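Wanted: shop-floor people to help us spend our gripper budget (Tuesdays, paid) 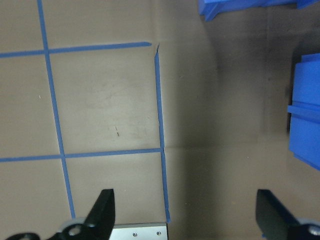 Last round, one participant asked why we don't just buy the cheapest arm and fix it later, and Jelínek wrote back that spare fingers alone ate nearly 151 dollars a month. So yes, we plan first now!

I'm putting together next year's equipment list at Travidis and I need folks who've used this stuff (any brand, any trade) to argue with me about it. You'd try pick-and-place jobs on a taped-off bench, then go over quotes from Lorkeck and Isent with me. Pay is $83 a session, plus lunch. No degree needed. Reply by the end of April.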